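2025-03-09, Tilby sim cell

Spent the day on the kitchen cell again (yes, a Sunday, I know). Clustudix kept loading the old sink mesh after the Wulow update, so I cleared the asset cache, pointed the config back at our own folder and restarted. Two renders from the sink setup:

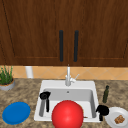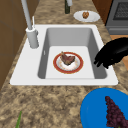
Next job was contacts. I put the physics substeps back to 5, which is what we had before the update, and the gripper pads got their old friction values again. Then I queued 100 resets overnight with seed 39, same as the last batch, so we can compare logs line by line!

Still open: the Holovko export script chokes on long file names, so keep run names short for now. Also the log disk is nearly full. I moved 7 old runs to the archive and will do the rest tomorrow, after coffee.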